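Section 4: Setting up your first barter account

By now you should have your Zedard login working and your company details filled in. If you haven't, do go back to Section 3 and finish those first, as the screens below won't open properly without a trading address. Put the kettle on if you like, because this part takes a little while the first time (it is much quicker once your partners are on the system!).

Before you start, have these to hand:
your exporter registration number
the commodity codes for the goods you mean to offer
the name of the port or dry port you ship from
a rough idea of what you would take in exchange

4.1 Opening the account

1. From the Home screen, choose Accounts, then New, then Barter.

2. Pick your settlement currency. No money changes hands in a pure swap, but Zedard still needs one currency to value both sides in, and your customs broker will be glad of it later on. Most of our users trading through Orkley choose US dollars.

3. Enter your opening limit. New accounts may go up to 2,000 units of account, and you can ask us to raise this after your first completed exchange.

Note: the limit covers goods you have received and not yet matched with a shipment of your own. Goods waiting in your own warehouse don't count towards it, however long they have been sitting there.

4. Press Save and wait for the green tick. Please don't press Save twice, tempting as it is, or you may end up with two accounts and a rather tedious phone call to us.

4.2 Adding a trading partner

5. Choose Partners, then Invite, and type in the partner's Zedard code. Rastogi members have codes beginning with R, and Dondar members have codes beginning with D.

6. Your partner has 7 days to accept. After that the invitation lapses and you will need to send a fresh one.

Caution: never list goods against a partner who is still showing as Pending. The offer will look perfectly all right on your side, but no tariff preference will be worked out for it.

4.3 Listing goods for exchange

7. Choose Offers, then New Offer. Give each line its commodity code, quantity and value. If you deal in phones, chargers and the like, list the handset and its cable on separate lines, even when they travel in the same carton.

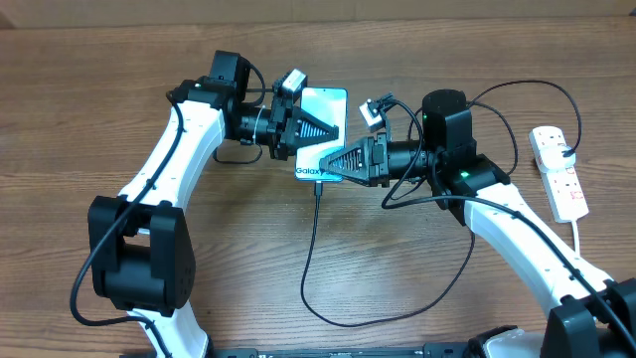 8. Fill in the Wanted box with whatever you would accept in return. You can be as broad as "dried fruit" or as particular as you please.

9. Check the balance line at the foot of the screen. Say you offer goods worth 1,994 and ask for goods worth 1,624: the difference of 370 will be held as credit with that partner, ready for your next exchange.

10. Press Publish. Your partner will see the offer the next time they log in.

Note: offers published on a Saturday go out to partners straight away, but our support desk won't be able to correct a wrong commodity code until the office opens again on the next working day.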